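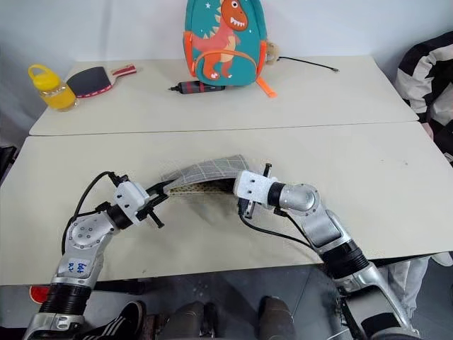
How often should a cloth used on shared tables be washed? After each day of use, and sooner if it has touched food or drink.

Gasent Community Rooms is posting its revised guidance on table cloths and shared tabletops today, 9 July 2018. The guidance applies to all rooms, including the Plosier Annex. (1/8)

Cloths with two different faces should be used the same way up throughout a session. At Gasent, the gray grid side faces up and the tan dotted side rests on the table. (2/8)

To fold a cloth, hold it by two opposite sides, lift it clear of the surface and bring the sides together. Dragging a cloth across the table spreads crumbs and grit. Please shake it outdoors first.

Personal items belong on the far table while the near one is being wiped or covered. A child's backpack, a table tennis paddle, a small electric screwdriver or a jar with its lid on may all be placed there - users are asked to take them home at closing time. (4/8)

Tools should be laid flat and kept back from the table edge. Cables should be coiled before a cloth is spread. (5/8)

Our linen service handled 1,221 cloths last year. Of the items turned in at the front desk over the same period, 18 were cloths brought from home. Please label your own with a name and room number. (6/8)

Cloths are washed warm, without fabric softener, and dried flat. Stained cloths go in the separate bin by the Sekiguchi Room door. (7/8)

Printed copies of the guidance are available at the Plosier Annex desk. Requests for additional cloths should be made two days ahead of a booking. (8/8)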